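Home | Diary | Archive | Links | Contact

Print this page | E-mail this entry

Friday: shelving, fixings, fruit

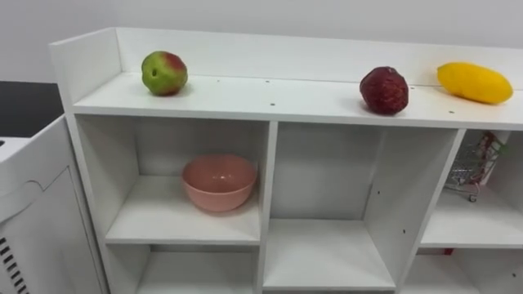 Started at 7 with the level. The top panel runs true along the back and drops 2 mm towards the front at the right-hand end. I had expected worse, given the floor. A single packer under the front right corner took out most of the error and I have left the remainder alone. The mango stays where it is put, and that is the only test the top will get in normal use.

The white finish is matt and shows less than I feared. I wiped it down with a damp cloth and then a dry one. No smears in the morning light. Under the lamp in the evening there may be some, and I will look again then. The Plutwood catalogue calls the colour "plain white", as against "soft white", and the difference under this ceiling is larger than the names suggest. The skirting is soft white. I shall have to repaint it or learn to put up with it.

Raised edge at the back: useful. The old unit had none, and anything round went down behind it sooner or later. I recovered one lime in February by taking the whole thing off the wall, and it was no longer a lime in any practical sense. The new edge comes forward at the left end as well, so the apple can sit in the corner without supervision.

Rang Ultton at ten about the wall brackets. Their sheet gives two fixings for a unit of this length. I would prefer three, with the middle one into the stud. The man at the other end read me the sheet. I thanked him. Went to Yammine for the extra bracket and a box of screws, part 1761, which they keep on the bottom shelf behind the door hinges where no reasonable person would look. Back before noon.

Drilled the third hole. The stud was further left than the detector claimed, found by the old method of knocking and then a fine bit. One spare hole, filled. The filler will want sanding tomorrow.

Graciela Zapata came up at lunchtime to return the long spirit level and stayed to give opinions. She holds that fruit should be in a bowl, and that setting it out singly along a shelf looks like a shop. My view is that fruit in a bowl bruises from underneath and is not inspected. Spaced out, every piece can be seen from the doorway and picked up without disturbing another. She asked what happens when there are more than three. I said it would be dealt with when it arose. She thinks the dark red one wants to go nearer the back. It is a little forward of the others, I agree, but well clear of the edge.

Compartments next. I have not settled the allocation. Provisional scheme — cookery books to the left, where the reach is easiest from the table; tins in the middle; the Fluvura jars at the right if the height allows. I measured the jars with lids on and the clearance is less than a finger. It will do for getting them in. Getting them out one-handed is another matter, and I may give that compartment to the tea towels.

The loading figure is still unknown. The leaflet has a table for the 2000 mm version with the column heading missing, so the numbers could be per compartment or for the whole. I have written to ask. Until there is an answer the cast-iron pan stays on the floor of the larder.

Outstanding: sand filler, touch in paint, check the packer after a week, return the detector to its drawer. Also the four dots on the top surface. Covers would be tidier if they are holes, and I have not yet got down to them with a torch. Stopped at half past five. Ate standing up — the chairs are still in the hall.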